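October, past 6 in the evening

My shoulders hurt. Who knew that moving somebody else's arms around all day would do that to your own? I got my first proper turn on the remote controls this morning, after a week of watching Baiba make it look like stirring soup, and I was terrible and I loved it.

The job is the connector. Left hand, right hand, get hold of the little metal fitting with all the wires coming out of it, bring it where it's supposed to go, don't yank the harness. With my own fingers I could do it half asleep. Through the arms I kept overshooting, and the wires have opinions! You nudge the black one and the green-and-yellow one swings over to see what's happening. Sudheer's advice was to go slow and breathe out before closing the grip, so I spent the whole morning huffing like a woman in labor.

He wants every try recorded, even the ugly ones, because Mureo (our name for the training setup — Urmas picked it and won't explain) learns from the whole pile. We logged 33 before lunch and he threw out only three. I'd have thrown out more.
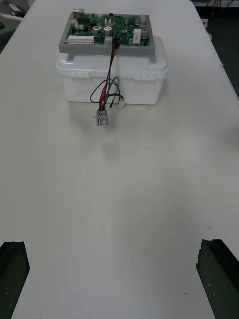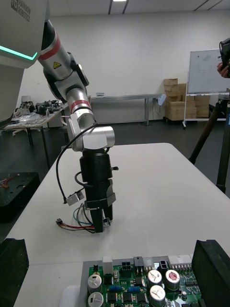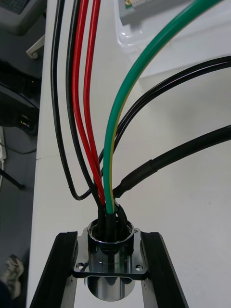

The wiring job, from the wrist cameras. Last one is the fitting in the grip.

What I still can't get used to is where to look. If I watch the arms, I lose the fingertips. If I watch the wrist view, I forget there's a second arm and nearly bump it. Baiba says you stop noticing after a while, and she switches back and forth without even moving her head.

Had cold noodles at the bench and then did another hour, much better, and one grab so clean that I said "ha!" out loud and Urmas looked up from his laptop. Tomorrow they want me to try with the harness lying the other way around, and I've already been practicing in my head on the bus, pinching at the air with both hands. Need to find the heating pad before bed.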